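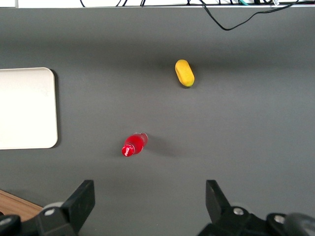 ritwood_fan: Mine did that too! Check the finger current limit first.

Grulari6: It stopped on 6 grasps out of 200 tonight, jaws open, no error in the log – which makes it a lovely puzzle. Limit is at 3850, same as always.
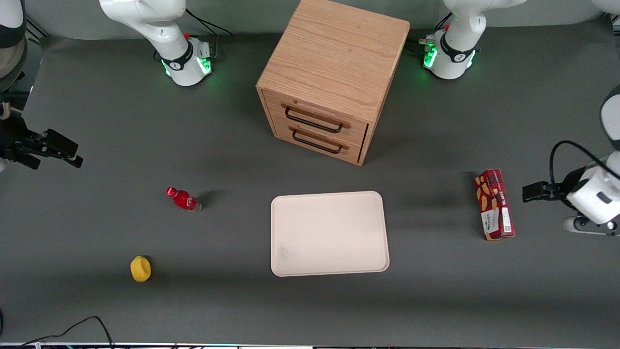
Aoife Ó Súilleabháin: I disagree about the limit. A silent stop smells like a dropped packet, so swap the cable before run 205.

Grulari6: Ooh, good one! Swapping it now – will post the log.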